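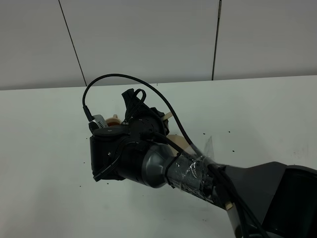
Re: [cell-safety] Gripper drops on the Drumadeck line - closed?
Posted Dec 11, 2020 by the Sowerby bench, Prernetberg site
Print this message | E-mail this message
Filed under: Faults and Near Misses

> We had 13 drops in 137 cycles, all of them with the arm reaching
> left. Dotura support looked at the log and says the gripper lost
> its signal for a moment and opened, as designed. They had us
> update the firmware. It then ran 64 cycles clean, so I'm marking
> this one closed.

I'd like to see it stay open.

Sixty-four clean cycles sounds good until you ask which way the arm was reaching. If all the drops came on the left, runs on the right tell us nothing, and your note doesn't say. Does anybody have the split?

I also don't buy firmware as the cause. A signal that goes away in one pose and comes back in another is a cable until proven otherwise. We chased the same thing in July, got the same advice, and it was back after 7 shifts. What fixed it was a new cable with more slack at the wrist - and a clamp in place of tape.

Second, "as designed" bothers me more than the drops do. A gripper that opens when it loses signal is fine over a table and not fine over somebody's hand. Who signed off on that default? It isn't in the risk sheet I have.

Before anyone closes this, please run it left only, at full speed, with somebody flexing the cable by hand from outside the fence while the arm is parked between sets. Post the raw log, too, not the summary.

Until then our cell stays at reduced speed.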